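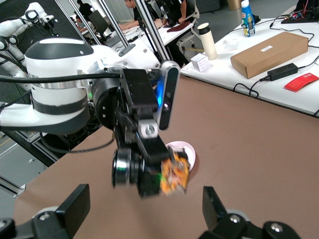
Thilini Mollah asks whether accommodative facility should be tested before or after the vergence ranges, given that the two lab manuals disagree. For this course, test facility first. Vergence testing with prism can fatigue the patient and lower the facility score, and the norms on the Matubbar sheet were collected in that order.

Unit 5: Accommodative Facility and Lens Flippers

Reading: Matubbar sheet, both sides. Bring your own occluder.

Definitions

Accommodative amplitude is the closest point at which the patient can keep print clear, expressed in diopters. Accommodative facility is the speed and ease with which the patient changes focus from one level to another. A patient may have normal amplitude for age and still have poor facility. The usual complaint is blur when looking up from a book, or blur on returning to it.

Equipment

Flipper, plus and minus 2.00 D
Near card with a suppression control (Roreo card in the teaching clinic)
Polarized glasses for the binocular part
Stopwatch
Habitual distance correction, worn throughout

Procedure, monocular

Cover the left eye. Hold the card at 40 cm under full room light. Explain that the print will blur when the lens is flipped and that the patient should say "clear" as soon as it can be read. Start with the plus side. Flip on each report. One cycle is plus and minus, both cleared. Run for one minute and record cycles per minute (cpm). Repeat for the left eye.

Procedure, binocular

Add the polarized glasses and the suppression control. Instruct the patient to report "clear" only when the print is sharp, single, and all parts of the control are visible. If one part disappears, note which eye is suppressing and at which lens. Do not restart the clock.

Recording

Write the monocular scores first, then the binocular score, then the slow side. "OD 11, OS 10, OU 4, slow on minus" is a complete entry. "Reduced" by itself is not.

Interpretation

Monocular and binocular both low, slow on minus: suspect accommodative insufficiency. Check amplitude.
Monocular and binocular both low, slow on plus: suspect accommodative excess. Check the lag with a near retinoscopy method.
Both low, slow on both sides: accommodative infacility.
Monocular normal, binocular low: the problem is more likely vergence. Plus lenses relax accommodation and leave the patient to hold single vision with positive fusional vergence. Minus lenses do the reverse – the patient must diverge to offset the added convergence.

Young children give unreliable counts. Under the age of eight, record whether each side can be cleared at all and leave the number out.

Training sequence

Begin monocularly with the weakest pair the patient can clear, then increase power in small steps. Move to binocular work when the two eyes score within 2 cpm of each other. Loose lens rock comes before the flipper for patients who cannot clear either side. Home practice is logged on the Vomard form, one line per session, with the lens power and the target distance.

Lab work

Each pair submits results for both partners. Students on the Bastside rotation may use a clinic patient for the second set, with the supervisor's initials on the form. The written report is limited to 300 words, excluding the data table. State the working distance – reports without it are returned unmarked.

Next unit: lag of accommodation, near retinoscopy.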